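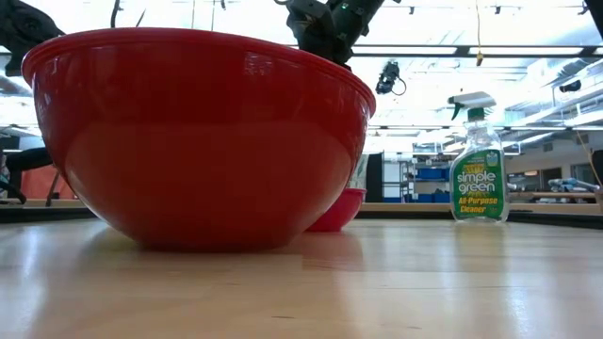 Vuradach Home Bakers > Dough and Fermentation > Overnight rise, fridge or counter?

ryecorner
Started 16 September 2018

I've been baking the same white loaf for a couple of years. 900 grams of flour, long rise on the counter, shape in the morning, bake before work. Since we moved, the kitchen stays a lot warmer at night and the dough is way past ready when I get up. It collapses when I try to shape it and the loaf comes out flat with a sour smell.

Flour is Ingvarsson bread flour, yeast is instant, water straight from the cold tap. Do I move the whole thing to the fridge or just cut the yeast? I'd like to keep the early bake if I can.

pdxmartha
Fridge. Mix it, leave it out until it starts to puff up, then in it goes. Mine sits in there overnight and I shape it cold.

Sivaprasad Subramaniam
I would cut the yeast first and see. The fridge works, but cold dough needs a long time to come back before it will bake properly, and you said you bake before work. With 900 grams of flour that is a big cold lump in the middle. Halve the yeast, keep everything else the same, and look at it when you get up. If it is still too far along, halve it again.

pdxmartha
It doesn't need to come back. I shape cold, let it sit while the oven heats, and bake. Been doing it for years.

Sivaprasad Subramaniam
How large are your loaves?

pdxmartha
500 grams of flour, one loaf.

Sivaprasad Subramaniam
That is a much smaller piece of dough. I have no trouble with that size either. At 900 I get a dense streak along the bottom if I rush it.

ryecorner
I divide it into two, so each one isn't that big. Should have said that.

Sivaprasad Subramaniam
Then the fridge is less of a problem than I thought. I would still try the yeast first. It costs you nothing.

hank_t
What's everybody's salt? Half the "my dough ran away overnight" posts on here are from people who forgot it or cut it for health reasons. Salt slows yeast down.

ryecorner
18 grams. I weigh it.

hank_t
OK, that's fine then.

Dollia
You also need to look at what you're rising it in. A dough that doubles in a small bowl hits the lid and you think it's gone crazy. In a big one the same dough looks like it hardly moved. I mark the starting level with a piece of tape on the outside and go by that.

I use cheap plastic mixing bowls, one color per dough so I don't mix up the white and the whole wheat in the fridge. Orange is white bread, teal is whole wheat, the big red one is for pizza when the kids have friends over.
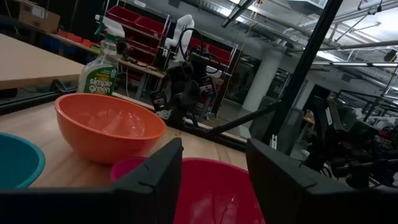

The bowls. Orange is the white bread one, teal is at the left.

hank_t
Plastic holds smells. I went to glass and never looked back.

Dollia
Only if you leave onions in it. Mine get washed right away and they smell like nothing. Glass is heavy and I've dropped two.

bakes_in_socks
Glass also takes the cold out of the fridge with it. If the dough has to warm up, plastic gets you there a bit faster. Can't say it makes a big difference.

hank_t
I can see through glass though. You get a look at the bubbles from the side - I trust that more than tape.

pdxmartha
A straight-sided tub with a lid beats both. Bowls get wider as they go up, so "doubled" is a guess.

Dollia
I don't need it exact. I've been guessing for a long time and we eat the bread.

ryecorner
Update. Halved the yeast and left it on the counter. Better, but it was still a little over when I got up at 6. It held its shape for one loaf and the second one spread. Going to try the fridge next with the full amount of yeast.

Sivaprasad Subramaniam
Keep the yeast at half if you leave it out for any time first. A warm dough keeps going for a good while after it goes in.

pdxmartha
Agree with that part.

ryecorner
Did that. Half the yeast, 40 minutes on the counter, then the fridge. Shaped cold. Both loaves came up fine and no sour smell. Crust was darker than usual but I like it that way.

bakes_in_socks
Darker crust is normal with a cold rise. Drop the oven a little if it bothers you.

vuvivine
Do you cover it with a lid or a towel in the fridge? Mine gets a skin on it.

pdxmartha
Lid or plastic wrap. A towel lets it dry out.

hank_t
Plate on top. Works on any bowl.

ryecorner
Plate here too. I'll post again in November when the kitchen cools off, I expect I'll have to change it all back.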